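The Open Day

The bus to Demchenko stopped two streets from the building, and Erlinda Lumbao walked the rest with the invitation folded in her hand. 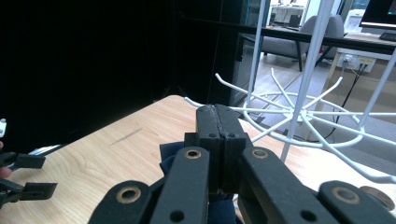 She had worked in laundries for 35 years. Her daughter had found the invitation on the internet and printed it for her. "Go and see what they are making," she said. "Then tell me if I should worry."

At the door a young man gave her a badge. Her name was written on it with one letter wrong, but she did not correct him. Eleven visitors had come before her and they were already standing near the table with paper cups.

Morag Pringle was the one who spoke. She was a tall woman with a soft voice, and she talked to the visitors as if each of them had come alone.

"At Furuneo we do not write down how to hold cloth," she said. "We tried. It was 800 lines and it could not pick up a sock. Now a person holds the grippers and does the work, and the machine learns from the person."

A man asked how much it would cost. Another man asked when. Morag answered "later" to both of them, and some people laughed.

Erlinda looked at the dark blue cloth. It was held too far from the corner. She knew this in her own fingers before she had the words for it.

"You will lose the edge," she said.

She had not wanted to say it so loudly. Morag turned around.

"Please, show me."

So Erlinda put down her bag and took the grippers, one in each hand. They were heavier than she expected, and her wrists did not like them. On the first try the cloth slipped out. On the second try also. Then she stopped looking at the jaws and looked only at the hem, as her aunt had taught her when she was a girl, and the cloth came up straight.

"Again?" Morag asked.

She did it 3 more times. The other visitors moved on to the next room, where there was cake.

In the evening her daughter called.

"So? Should I worry?"

Erlinda was rubbing her wrist with warm oil. She thought for a while.

"They asked me to come back in August," she said. "I told them they must first fix my name."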